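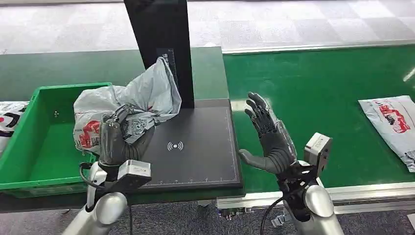 Murali Pisharody wrote in to say the Skeltdale overshirt came up short in the arms after one wash, and he wanted to know if we'd seen the same. We had. Droltport calls the cotton "pre-shrunk" and we'd take that with some salt - ours lost a good half inch at the cuff.

The shirt costs $145. For that you get two chest pockets, a straight hem and 13 buttons, one of them a spare sewn inside the placket.
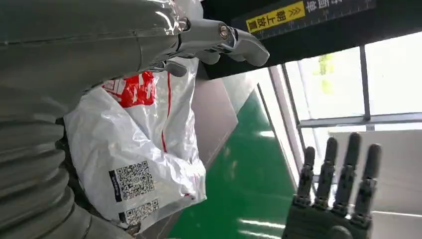
The spare is the same plastic as the rest, so don't expect it to last any longer. The color sold as Raju is a plain rust brown. Wash at 30 and hang it up, whatever the label says about tumble drying.

Sizing

S to XXL. The maker says true to size. Go up one if your arms are long.

Sign up for our newsletter and get 20% off your first order. No thanks 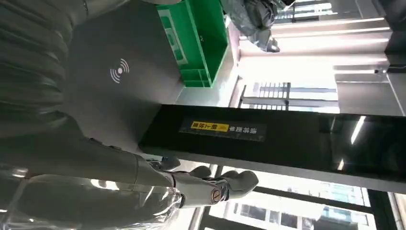 Returns

Unworn, tags on, by the end of July. Sale colors can't be sent back.

Search products... Go

Share 13 Comments 20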